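Section 4: Setting Up Your Round Pieces Before a Wash or a Repair

If you've skipped straight to this section because you have a big round cushion or plush piece in your hands and no idea where to start, welcome! I did the same with my first one. Sections 1 through 3 cover choosing a Vurner kit and stocking your drawer, and you can go back to those any time. This one is all about the work surface and the first few steps.

I'm writing for the flat, disc-shaped kind of piece, with a face in one color and a rim in another. The rim is where most of the trouble lives (popped stitches, grubby bits from being carried around), so I spend a lot of time on it.

What you need

A table you can walk around, or at least reach across
A plain white sheet or a big length of white paper
The soft brush from your Vurner kit
A reel of thread that matches the rim
A shallow dish for pins
A notebook page for the piece

4.1 Covering the table

1. Clear the table and wipe it down. Let it dry all the way.

2. Spread the white cover over it and let a good bit run up the back, against the wall or over a chair. I like this because pins that roll away stay on the white, and I can find them again.

3. Don't iron the cover. I used to, every single time, and then I'd put one elbow on it and it was all creases again. Wrinkles are fine. Grit is not, so shake it out first.

Note: If you bought the Stingate table pad, it goes under the cover, rubber side down. Mine slid off the table twice before I read the label.

4.2 Picking up and turning the piece

4. Hold it by the edge, with your thumb on the face and your fingers behind the rim. Pale faces pick up marks from anything, so keep the pressure light.

5. Tip it up so the light comes across the face from one side. A fuzzy surface will show you flat spots that way that you'd never catch with it lying down. 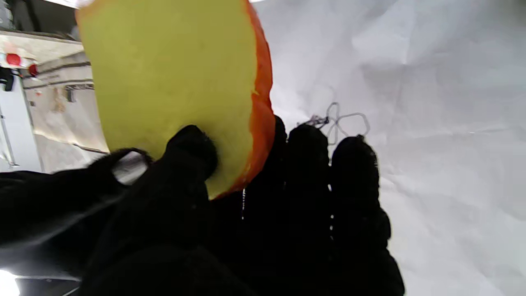
6. Turn it a little at a time, like a steering wheel, and run your eye along the rim as it goes past. When you find a loose stitch, put a pin beside it (never through it) and keep turning until you're back where you began.

7. Write down what you found before you put the piece down. I say this as someone who has found the same gap three times in one evening.

Caution: Don't pull on the rim to see whether it's loose. If it wasn't before, it will be.

4.3 Brushing the face

8. Lay the piece flat, face up, on the cover.

9. Brush from the middle out to the rim in short strokes. I give each face 20 strokes, then stop and look. Usually that's plenty, though one old Montes cushion of mine took 89 and I had to go have a sandwich in the middle.

10. Flip it over and do the back.

Note: Keep cords, chains and loops of string away from the brush. The bristles grab them, and untangling a brush is a miserable way to spend an afternoon.

4.4 Before you move on

11. Count your pins back into the dish. My Bostus dish holds 9 comfortably, so that's how many I take out to begin with.

12. Shake the cover outdoors and fold it with the clean side in.

Washing starts in Section 5, and rim repairs are in Section 6. If you have both to do, go to Section 6 first and come back. A loose rim in the wash gets a whole lot looser!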